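Washing up, and the machine that does it

I grew up in a flat where the dishwasher was my brother. When I rented my first place with a real one, I was a little afraid of it and used it for two months as a cupboard for pots. Now I load it every evening, and I have opinions.

My first opinion is that plates should be rinsed only a little. My mother washes them fully before they go in, and then she complains about the water bill.
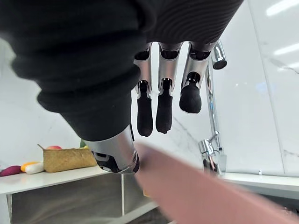

A short turn under the tap is enough for dried egg or rice. Everything else I leave to the programme. I have a rack in the sink too, for the things I prefer to do by hand — a good knife, for example.

Cups are another matter. They must go upside down, and a little tilted if the base is hollow, or you will find a small lake in it afterwards. I also pull the rack out before I start, so that I don't knock the cup on the way in. I have broken two in this way, both of them presents.

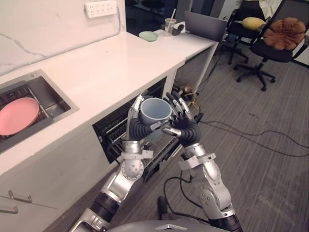
Damian Kurek disagrees about the tilting and writes that he puts his cups straight and simply dries the bases with a towel at the end. It is a fair method, but then I am drying dishes again, and I wanted to stop doing this.

Search this blog
Go

Recent posts
Descaling the kettle with vinegar
My December soup
The shelf from Skalum, one year later
Moving house with too many glasses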